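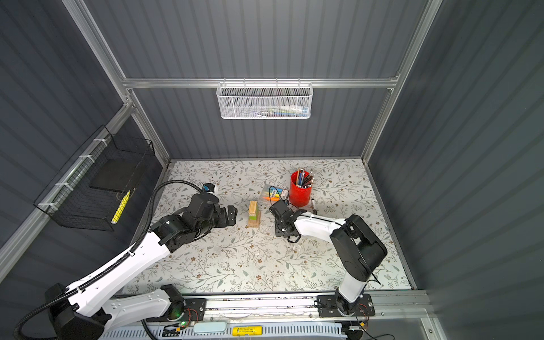
Photo: M. Athanasiadis

Tuesday, October 19, 2021
Eirini Drakos
6 min read

Labels and inks, continued from the January pages. Magdalini pulled the old stock boxes out of the Gamage cabinet last week and we now have the full set to read. Total is 1,125 labels, counting the paper controls. Every one has a pen entry on it in the usual form: batch letter, shelf letter, initials. Those not readable at arm's length under the bench lamp are scored F. Those readable but changed in color or edge are scored C. Everything else is scored P.

Reason for the exercise, for whoever picks up this book next: the solvent shelf lost most of its handwritten labels over the winter, and we argued over whether the pen, the film, or the person wiping the bottle was at fault. The January test mixed all three and settled none of them. This time each one is held fixed in turn.

Stock

Film A is Ikska white polyester, matte face, permanent adhesive. Film B is the Bravemis coated paper that stores sends by default. Plain copier paper under clear tape as control. Pens are the Sirkano fine marker in black, blue and teal, a ballpoint from the office drawer, and a soft pencil. Pencil was added at Magdalini's request. I did not expect much from it and was wrong.

We keep pens in the open mesh baskets over the bench, tip direction not controlled. For the test pens I stored all of them flat and capped. A Sirkano that has stood tip up for a week gives a lighter first line, and the lighter line fails sooner. I threw out the first set of strips for this and rewrote them after running each pen on scrap until the line was even.

Dry time

Written labels were left face up on the bench before anything touched them. Two groups: 30 minutes and overnight. On film A the short group smeared under a gloved thumb in all three marker colors, black least. On film B and on copier paper no smear from either group. The matte face on film A holds the ink on top and takes its time letting the carrier go. Overnight labels on film A did not smear.

Noted that in real use no one leaves a label for 30 minutes. The label is written on the bottle, the bottle is picked up, and the glove goes across it. Repeated with a wait of 60 seconds to have a number for that. Film A smeared badly in every color. Film B, slight drag on the blue only.

Wipe test

Folded lint-free wipe, wetted and squeezed out, drawn across the entry under a fixed weight, same direction each pass. Water, isopropanol, acetone, in that order, new label each time.

Water: nothing moved except teal on film B, where the coating itself softened and came up with the wipe. Scored C. Ballpoint unaffected on all stocks.

Isopropanol: black, blue and teal marker all went to F on film A, including the overnight labels. So dry time protects against the glove and does nothing for the solvent. On film B the marker went to C, with a colored halo but the letters still legible. The paper takes up enough ink that the wipe cannot reach all of it. Ballpoint went to C on film B and F on film A. Pencil was P on both.

Acetone: everything in ink went to F on film A in one pass. Film B delaminated at the corner nearest the start of the stroke, and the face tore when I continued. I scored the entry F although some letters could be read on the torn piece. Pencil on film A was P again. Graphite in the matte texture does not care about any of this. It can be rubbed off with an eraser, which is the obvious objection, and Magdalini has written it in the margin of the score sheet twice.

Adhesive

Separate set, blank labels on clean amber glass, then in the oven at 60 °C over a weekend. Film A flat, no edge lift. Film B lifted along the short edge wherever the label went around the curve. Small-diameter bottles are worse, as expected. On the same bottles with the label turned so the long edge runs up the bottle there was no lift at all. The adhesive is adequate for the shelf if the label is put on the right way around.

Removal after the oven: film A comes off in one piece if pulled low and slow, and leaves a ring of adhesive that wants citrus cleaner. Film B comes off in layers. Do not soak it in the sink again, the pulp goes down the drain and we have already had one letter from the building about that.

Overlay

Clear polyester tape over the entry, wrapped past the label edge on both sides. Marker on film A under the tape, overnight dry: P in water and P in isopropanol. Acetone got under the tape edge and ran along the written line, and the last letters of the initials went first. If the tape extends well past the writing the shelf letter and batch letter survive. Taped before the ink is dry, the marker bleeds into the tape adhesive over some days and the entry becomes fuzzy without any solvent present. Those are the labels from the solvent shelf, I am fairly sure. The fuzziness matches the ones I kept in the envelope at the back of the January book.

Scoring disagreement

Magdalini and I read a subset of the labels independently and compared. We agreed on nearly all P and F. The C entries are another matter – she calls a halo C only if it touches the next letter, I called any halo C. We went with hers, and I rescored the blue column accordingly. The original scores are struck through once and initialed. Please leave them legible.

Shelf practice until further notice

Solvents: film A, pencil, clear tape over, long edge up the bottle.
Aqueous: film B and black Sirkano.
Anything going in the oven: film A.
Teal is withdrawn for labels. Fine for the whiteboard and for marking up drawings.

Open items

Printed labels not tested. The thermal transfer ribbon in the stores printer is of unknown type and the box is gone. Magdalini is asking Gamage whether the order history shows it.

Cold storage not tested either. Freezer is full until the polymer samples leave.

The ballpoint result on film A has odd scatter. Two of the strips were written over the join in the roll backing and the line skips there. Repeat on a fresh roll before quoting it.

Score sheets are in the blue folder, spare strips in the drawer under the oven. The acetone strips are still in the hood and can be thrown out on Friday.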